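Tedlow Hard Wax Oil, one liter, after nine months on my desk

Rating: 4 out of 5

I bought the Tedlow oil in February for a desk top which I use every day for work. Now it is November 2022, and I think it is enough time to write something useful. Most reviews I found were written the day after the second coat, when everything looks beautiful.

First, the table. It is a solid top from a shop called Mockus, sold without finish. They call the color "natural light" and do not say much more. I like it because the grain is strong and there are some knots. The top is 16 square feet and it stands in a room with a big window on the south side, so it gets sun, coffee, a keyboard, and elbows. I do not use a tablecloth or desk pad.

Before Tedlow I had a water-based varnish from Fornden on my old table. It was hard and easy to clean, but when it got a scratch there was no way to repair only this place. You must sand the whole surface. For this reason I wanted oil this time.

What is in the can

The oil is thick and yellow, a little like honey which is warm. The smell is strong on the first day and weaker on the second. After one week I did not notice it anymore, but my wife did, for two weeks more. The instructions are printed on the can in very small letters, and I had to use my phone to make them bigger. A paper inside the box would be better.

Preparing the wood

I sanded with 120, then 180, and stopped there. The can says do not go finer than 180. I did not listen on the test piece and went to 240, and the oil stayed on the surface and made a sticky film. So please believe the can on this point. After sanding I used a vacuum cleaner, then a cloth that was just a little damp, and waited until the next morning.

Applying

The first coat I put on with a white pad, in the direction of the grain. You need very little. I poured a small spoon of oil in the middle and pushed it out, and it went much farther than I expected. After fifteen minutes I wiped off everything that was still wet. This is the step where people make mistakes, I think. If you leave a thick place, it dries shiny and you will see it each time the lamp is on.

The knots drink more than the rest. I went back to them two times with a small brush. Around a knot the grain makes a curve, and if you rub straight across it the color becomes a little uneven, so I followed the curve with my fingers inside the cloth.

The second coat went on the next day, thinner than the first. I waited one week before I put heavy things on it. The can says that light use is possible after two days, but it also says that the full hardness comes later, and I had no reason to hurry.

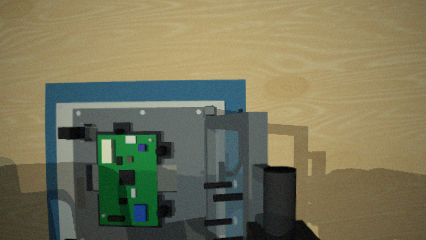

Pale tan wood, wavy grain, and a darker oval knot. This is the kind of look I wanted to keep.

The color

Oil makes wood more yellow, and there is no way around it with the clear version. Tedlow also sells a version with a little white pigment, which should keep the wood pale. I tried a sample of it on the underside of the top. It is paler, yes, but the grain lines became weak, as if someone put milk on them. I chose the clear one and I accept the warmer color. If you want the look of raw wood, try the white one first in a hidden place.

The sun changed the color more than the oil did. Under my monitor stand there is now a lighter rectangle. I don't blame Tedlow for this.

Daily use

Water is no problem if you wipe it in the same hour. One glass stayed all night and left a ring, very light, which disappeared after I rubbed a drop of oil on it. Coffee is also fine. Red wine I did not try on purpose, but there was an accident in the summer and I can see a small gray point in the place if I search for it.

Hot cups leave no marks. A hot pan I would not put there, and the can warns against it too.

The weak side is scratches. The surface is softer than varnish. The metal foot of my lamp made three short lines in the first month, and I glued felt under it after that. The lines were easy to repair: a little sanding by hand, one drop of oil, wipe, wait. The whole job took less time than finding the sandpaper. Today I cannot find the place.

Compared with Itimau

A neighbor gave me the rest of his Itimau oil, so I did one shelf with it. It dries faster and smells less, but it needed three coats and the shelf still feels dry to the hand. Tedlow feels smoother — almost like skin, if this is not a strange thing to say about a desk. For a shelf both are good. For a surface you touch all day I prefer Tedlow.

Things I don't like

The lid. After the second opening it does not close well, and by summer the oil in the can had a skin on top. I moved the rest to a small glass jar, full to the edge, and there it stays liquid. Also, the one-liter can is too big for one desk. I have more than half left.

Be careful with the used cloths. Oily cloths can get hot by themselves and start a fire. I put mine flat outside to dry — never in a ball in the trash. The warning is on the can, in the same very small letters.

I take one star away for the lid and the letters. I will use the rest of the oil on the kitchen shelves in spring, if it is still good.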